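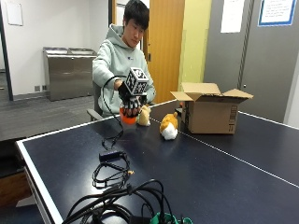
Sernis drops plans to ship fish out of contested waters

Great news this week for everyone who has been writing letters, standing outside shareholder meetings and generally refusing to let this one go! Shipping company Sernis has confirmed that it will not renew its contract to carry frozen sardines from the Kokcombe coast, where local fishing families have long argued that the catch is being taken without their consent.

The last delivery under the old deal was unloaded in October. According to port records, the refrigerated ship Vávra brought in 805 tons of fish on that trip, and campaigners were on the dock to meet it with banners and a very loud brass band.

"I had to read the letter twice," says Chiyo Ebihara of the Berkton Solidarity Network, which has followed the ship's movements for two years. "We asked them a simple question, who gave you permission, and they have finally answered it by leaving. The people in Kokcombe called us right away and you could hear them cheering in the background."

A petition backed by 64 local groups was handed to the Sernis board before the decision. In its letter, the company says it will ask for proof of local consent before taking on any new cargo from the area, and it promises to publish its port calls every quarter (something the network has wanted from the start).

The network now turns to the importers who bought the fish. Letters to 20 of them go out in November 2021, and anyone who wants to help fold and stamp is very welcome at the Berkton office.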